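Cleaning a grooved metal worktop

A metal worktop with grooves or slots running along it collects more dirt than a flat one. Crumbs, filings and dried glue drop into the channels and stay there when you wipe the top. The method below is the one we use on the benches in the Undville workshop. It takes less than an hour for a bench of ordinary size and needs nothing expensive.

What you need

A soft hand brush
An old toothbrush
A vacuum cleaner with a narrow nozzle
Washing-up liquid and warm water
2 microfibre cloths, one for washing and one for drying
A wooden lolly stick or a plastic scraper
White vinegar, for water marks only

Don't use wire wool, scouring powder or oven cleaner. Bare aluminium scratches easily, and strong alkaline cleaners turn it dull and patchy. If you aren't sure what your worktop is made of, treat it as aluminium.

Clear the top

Take everything off that will lift off. Clamps and stops that are bolted into the slots can stay if they are a nuisance to reset, but loosen them and slide them to one end so that you can reach underneath. Slide them back when you have done that end.

Dry clean first

Brush along the grooves and never across them. Brushing across only pushes the dirt from one channel into the next. Start at the back of the bench and work towards the front, then run the vacuum nozzle down each channel in turn. Use the toothbrush for the corners under the lip. Anything stuck down can be eased off with the lolly stick.

Wash

Put a small squirt of washing-up liquid in a bowl of warm water. We use Stikent cloths, but any soft cloth will do. Wring it out well, as water left standing in the channels dries to a white mark. Fold the cloth over the end of the lolly stick to get down into the groove. Rinse with clean water and dry straight away.

Check for marks

Look along the surface from a low angle with a lamp on the far side. Polished metal reflects so much light that smudges and small specks are easy to miss from above. Run a fingertip over each mark you find. If it stands proud it is dirt and will come off. If you can feel a dip it is a scratch, and more rubbing will make the area round it look worse. 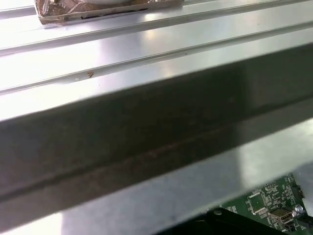 Drummond wrote in to say that a hairdryer on the cool setting clears the last of the water out of the channels faster than a cloth, and that the same trick works on sliding door tracks. We have tried it since and it does work, provided the crumbs have been vacuumed out first.

Water marks

Mix one part white vinegar with three parts water, wipe it on, leave it for 2 minutes and rinse it off thoroughly. Try it on a corner first. Never leave vinegar on bare aluminium for longer than that.

Brush the channels out every 7 days if the bench is in daily use. The full wash can wait until the cloth comes up grey.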